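Bead and Craft Room Moves to Oakley Hall for the Fall Session
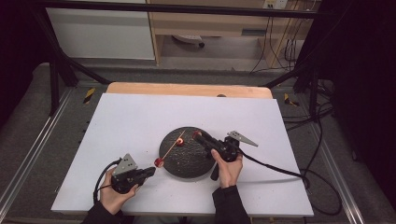

The beading group has outgrown the back room at the Nonotden library, and starting October 3, 2025, it will meet in the lower level of Oakley Hall. The new space has better light, more outlets and a sink that drains. Sessions still run from 10 a.m. to noon, and the sign-up sheet stays at the library's front desk until the end of the month.

Parking at Oakley Hall is on the Grostard Street side. The lot in front belongs to the dental office and they do tow. If you need step-free entry, use the side door by the bike rack and ring the bell. The elevator is slow but it works again after the July repair.

The room holds 30 people. We had 19 names on the list when this issue was put together, so there is space for anyone who wants to try it. You don't need any experience and you don't need to bring your own beads. The fee is $4 a session, paid at the door, and it covers thread, wire and whatever is in the shared bins. Clasps and earring hooks are sold separately at cost.

Antonina Vakulenko will teach the first part of the fall session. She plans to start with simple stringing and knotting between beads, then move on to flat peyote stitch. Her handout from last year has been rewritten with larger diagrams, as several people asked. If you kept the old one, please recycle it. Step six had the thread going through the wrong bead, and more than one bracelet had to be taken apart.

Keabetswe Kekana takes over for the second part with beaded edging on fabric. For that you will want a plain cotton napkin or handkerchief, washed and ironed. Needles will be provided in two sizes. People who wear reading glasses should bring them, and a clip-on lamp if you own one.

A few notes on the shared supplies. Large wooden beads go in the shoe boxes, glass beads go in the jars with screw tops, and seed beads stay in their tubes. Please don't pour leftover seed beads back together unless you are sure of the size. Mixed sizes make a strip curl, and sorting them afterward takes a whole morning. Anything you find on the floor can go in the odds-and-ends dish by the sink.

The group also has a little money to spend. The summer sale brought in $2,390, most of it from necklaces and the key rings that were priced for children. Part of that has gone to the first payment on the new room. The rest is set aside for a bead loom and a second set of pliers, and Leltier Craft Supply on Main Street has agreed to hold both for us until we can pick them up.

If you have finished pieces you would like in the winter display case, drop them off at the library desk in a bag with your name and phone number on it. Tell us if a piece is for sale and what you want for it. Items that aren't for sale will be marked that way on the card.

To be added to the email list, write your address clearly on the sign-up sheet. We had two bounce last time.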